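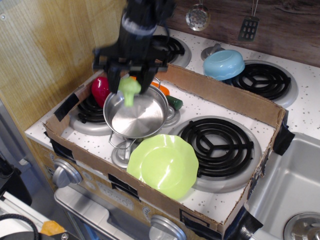 Pavithra Murthy에 따르면 시연 데이터를 처음 모으는 사람은 대개 너무 빨리 움직인다고 한다. 손에 익은 동작일수록 중간 과정이 생략되고, 로봇은 그 생략된 부분을 배울 길이 없다는 것이다. 본 강의에서도 이 지적을 출발점으로 삼는다.

로봇학습 실습 강의자료
제4강 시연에 의한 교시: 직접 교시와 원격 조작
개정일: 2021년 8월 10일

1. 강의 목표

본 강의는 사람이 로봇에게 과제를 보여 주는 두 가지 방식, 즉 로봇 팔을 손으로 잡고 이끄는 직접 교시와 조작 장치를 통해 움직이는 원격 조작을 다룬다. 수강생은 강의를 마친 후 주어진 과제에 적합한 교시 방식을 선택하고, 시연 한 회분을 규정된 절차에 따라 기록할 수 있어야 한다. 모방학습 알고리즘의 세부 사항은 제6강에서 다루며, 여기서는 학습에 투입되는 자료의 품질만을 논의한다.

2. 용어

시연(demonstration)이란 과제의 시작 상태에서 종료 상태까지 사람이 로봇을 움직여 얻은 한 회분의 기록을 말한다. 기록에는 관측값(카메라 영상, 관절 각도, 그리퍼 개폐 상태)과 행동값(각 시점에 내려진 명령)이 함께 포함된다.

직접 교시(kinesthetic teaching)는 중력 보상 상태의 팔을 교시자가 손으로 잡고 움직이는 방식이다. 원격 조작(teleoperation)은 교시자가 팔에서 떨어진 위치에서 컨트롤러, 조이스틱 또는 같은 구조의 보조 팔을 이용하여 명령을 보내는 방식이다.

3. 직접 교시

직접 교시는 별도의 입력 장치가 필요하지 않고, 교시자가 접촉력을 손으로 느낄 수 있다는 장점이 있다. 끼워 맞추기나 표면 닦기처럼 힘의 조절이 중요한 과제에 적합하다.

다만 교시자의 손과 팔이 카메라 시야에 들어오는 문제가 있다. 영상을 관측값으로 사용하는 정책은 학습 시 존재하던 사람의 손을 실행 시에는 볼 수 없으므로 두 조건 사이에 차이가 발생한다. 이 문제를 피하기 위하여 궤적만 먼저 기록하고, 사람이 물러난 상태에서 같은 궤적을 재생하며 영상을 촬영하는 방법이 쓰인다. 재생 방식은 물체의 초기 위치를 정확히 복원해야 하므로 시간이 더 소요된다.

4. 원격 조작

원격 조작에서는 교시자가 작업 영역 밖에 위치하므로 학습 시와 실행 시의 영상 조건이 비교적 일치한다. 장난감 채소를 집어 냄비에 넣는 것과 같은 집기와 놓기 과제에는 원칙적으로 이 방식을 사용한다. 본 과정의 실습 시스템 Zalteo는 손에 쥐는 컨트롤러의 위치 변화를 그리퍼 끝단의 위치 변화로 변환하며, 방아쇠 단추로 그리퍼를 여닫는다.

원격 조작의 주된 어려움은 깊이 지각과 지연이다. 한 대의 카메라 화면만으로는 그리퍼가 용기의 테두리 위에 있는지 그 앞에 있는지 구분하기 어렵다. 교시자는 가능한 한 작업대를 직접 볼 수 있는 위치에 서야 한다. 단, 로봇이 관측할 수 없는 정보에 의존하여 시연하는 일은 피하여야 한다. 카메라에 보이지 않는 물체를 교시자가 보고 집은 경우, 그 기록에는 행동의 근거가 남지 않는다.

5. 집기와 놓기 과제의 단계

접근: 그리퍼를 연 상태로 물체 위쪽까지 이동한다. 수평 정렬을 마친 다음 하강한다.

파지: 손가락이 물체의 양쪽에 놓인 것을 확인하고 닫는다. 모양이 불규칙한 물체는 닫는 과정에서 회전할 수 있다. 회전이 발생하더라도 파지가 유지되면 기록을 중단하지 않는다.

이송: 주변 물체와 용기의 테두리를 넘을 만큼 들어 올린 후 이동한다.

해제: 용기 입구 위에서 잠시 멈추고, 높이를 낮춘 뒤 그리퍼를 연다. 높은 곳에서 떨어뜨리는 시연은 물체가 용기 밖으로 튈 가능성이 크다.

후퇴: 그리퍼를 연 채로 수직 상승한다. 이 단계를 생략하면 학습된 정책이 용기 안에서 정지하는 경우가 있다.

6. 시연의 다양성과 일관성

시작 위치, 물체 배치, 방해 물체의 구성은 회차마다 바꾼다. 반면 동작의 방식은 일관되게 유지한다. 같은 상황에서 한 교시자는 왼쪽으로, 다른 교시자는 오른쪽으로 우회하면 단순한 회귀 모델은 두 경로의 평균을 출력하여 장애물에 부딪힐 수 있다. 조별로 우회 방향과 파지 방향을 미리 합의하고 기록지에 적어 둔다.

Trotolholm 실습실의 지난 과정 자료는 총 2766회이며, 이 가운데 153회는 카메라와 관절 기록의 시각이 어긋나 학습에서 제외되었다. 당시 담당자 Didier Carré의 보고서는 녹화 시작 전 시각 동기화 확인을 필수 절차로 둘 것을 권고하였고, 현행 절차는 이를 반영한 것이다.

실패한 시연은 삭제하지 않고 실패로 표시하여 보관한다. 물체를 놓친 뒤 다시 집어 완료한 시연은 별도의 표시를 붙인다. 이러한 복구 동작은 정책이 시연 궤적에서 벗어났을 때 되돌아오는 방법을 학습하는 데 유용하다.

7. 실습 절차

가. 비상 정지 단추의 위치와 작동을 확인한다.
나. 카메라 고정 상태를 점검하고 기준 영상과 대조한다.
다. 시각 동기화를 확인하고 결과를 기록지에 적는다.
라. 배치표에 따라 물체를 놓는다.
마. 녹화를 시작하고 한 회의 시연을 수행한다.
바. 성공, 실패, 복구 중 하나로 표시한다.
사. 시연 20회마다 교시자를 교대한다.

팔이 움직이는 동안에는 작업 영역에 손을 넣지 않는다. 물체를 다시 배치할 때에는 반드시 팔을 대기 자세로 보내고 명령 입력을 해제한다.

8. 과제

각 조는 원격 조작으로 200회의 시연을 수집하여 제출한다. 보고서에는 배치표, 표시별 회수, 교시자별 평균 소요 시간을 포함하고, 교시자 사이의 동작 차이를 한 쪽 이내로 논한다. 직접 교시 자료의 제출은 선택 사항이다. 제출 기한은 9월 중 강의 게시판에 공지한다.

검토 문제

(1) 직접 교시로 얻은 영상을 그대로 정책 학습에 사용할 때 발생하는 문제를 설명하고, 재생 방식의 한계를 함께 서술하시오.
(2) 교시자의 시야와 로봇 카메라의 시야가 다를 때 기록의 행동값이 어떤 영향을 받는지 논하시오.
(3) 해제 단계의 정지 구간이 지나치게 길면 학습된 정책에 어떤 현상이 나타날 수 있는지 예측하시오.

장비 예약은 Plutdale 교육동 행정실에서 접수한다.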